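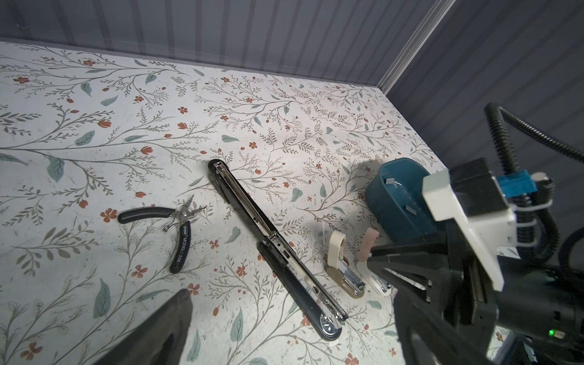 The stationery cupboard at the Mulura print room was sorted in October, and the notes below are for anyone who uses the room and wants to know where things have gone. The staplers took the longest. We had more of them than we needed and fewer that worked. They were tipped out, opened up and tried one after another on scrap from the recycling tray. The long black and chrome one with the arm opened right back is the model most people will know from the booklet bench, and it stays. So do the two little ones, cream and pink, which suit the front desk. Everything that could not be made to work after a clean and a fresh strip of staples has gone in the metal recycling at Olen Street.

The long stapler opens flat, so it can be used over a pinboard or a sheet of foam as well as on paper. To do that, swing the base away and press the head straight down. Please close it before it goes back in the drawer. It has been left open in there more than once and the drawer then has to be worked loose from underneath.

For booklets, the long stapler only reaches so far in. Anything folded from A3 should go on the saddle stapler in the Justier room, and you will need to ask for the key before 4 pm.

We have settled on a limit of 40 sheets for any of the bench machines. A few people have been putting through a good deal more than that and then thumping the top with a fist. If the stack is thicker, use the hole punch and a fastener, or split it and bind it in two parts.

Staples

There are now two sizes in the room and they are in separate tins. The small staples are for the compact staplers and nothing else. The standard size fits the rest. The tins have been labelled on the lid and on the side, as the lids had been swapped at some point and both sizes were mixed through. Loose staples from the old tins were thrown out. Full strips were kept, and the stock sheet now starts at 976 strips of standard, enough to see us through the exhibition catalogue and well past it.

Please write on the stock sheet when you open a new box. It hangs on the inside of the left cupboard door with a pencil on a string.

Jams

Nearly all the jams we cleared had the same cause – a short broken piece of strip left in the channel, with a new strip pushed in behind it. Open the arm fully, draw the pusher back and tip the old piece out before loading. If a staple is bent across the front slot, take hold of it with the small pliers and pull it forward, not sideways. The pair with black handles and a return spring is the one to use. It has MODEL: 108 printed on one handle, so it is easy to tell apart from the pliers in the framing kit, which are kept for wire and should stay there.

Do not use scissors or a craft blade for this. Two pairs of good scissors had nicks in them that were the width of a staple.

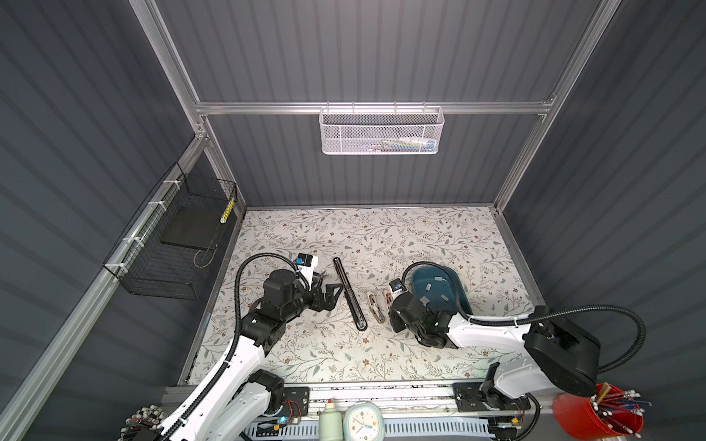

BASKETS AND SMALL STORAGE

Open baskets have done better than drawers for the things people pick up every day. There is a white mesh one hung from the crossbar at the back, and it takes light, small items. It is shallow, so nothing tall should go in it. The holes are fine enough that a clip will not drop through, though a pin might.

The black wire basket on the left side is fastened to the upright with four white cable ties. It is for flat things and anything that wants to stand up, such as a board or a marker. The yellow-and-black striped marker lives in the right-hand end. Put it back with the cap pushed on until it clicks. If you find the basket has begun to sag, tell the desk and the ties will be replaced. Please don't retie it with string.

A few people asked whether we could buy matching baskets. The cheapest set quoted came to $122 with delivery, and we had these already, so the money went on cutting mats for the school holiday sessions.

The teal container is staying on the bench. It is for small pieces in use during a job, and it should be emptied at the end of the day. Offcuts go in the bin. Erasers go back with the pencils. Anything you can't identify can be left in the tray at the front desk, where it will be held until the end of the month.

Pens and markers were tested on the same afternoon as the staplers. Dry markers went in the collection box at the Lumbantobing Road library. Pens that wrote after a bit of scribbling were kept, and there is a jar of them by the sign-in book for anyone who has come without one. They are not colour matched and some are on their last legs.

The bench cloth

The leafy cloth has replaced the brown paper we used to tape down over the tables. It shows up a dropped staple well enough on the pale parts, though a small spring can be hard to find against the stems. Run a magnet over it before you fold it. Wipe up glue while it is fresh and leave dried glue alone, since picking at it lifts the print.

The cloth is not a cutting surface. Use the green mats, which stand on end beside the guillotine. We bought the fabric as a remnant and there is enough left for one more table, but the pattern was being cleared and we are unlikely to find it again. 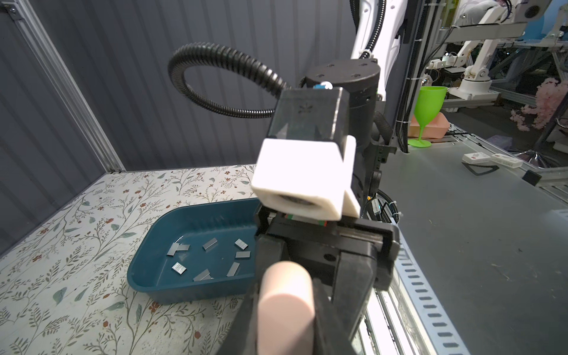

Sage-green leaves and small red-brown flowers on the cloth.

Spray adhesive is still for the outside bench only. Newspaper for that is under the step, and the side gate should be hooked back while you are spraying.

Still to do

The drawer of bulldog clips has not been sorted. Neither has the box of rubber stamps, a good number of which have perished. We would also like to go through the envelopes, where there are close on 100 window-faced ones in a size that fits none of our letterhead. If your group can use them, take them.

The guillotine blade is due for sharpening and the guillotine will be away for the first part of next month. Large trimming jobs should be done before then. The rotary trimmer will stay in the room, but it is slow on anything heavier than card and the clamp needs to be held down by hand.

Donations of stationery are welcome if they are in working order. We can use standard staples, masking tape, soft pencils and plain folders. We don't need ring binders – the top shelf is full of them – and we can't take printer cartridges of any brand. Leave donations at the front desk between 10 am and 3 pm, and mark the bag "print room" so it doesn't end up with the kitchen things.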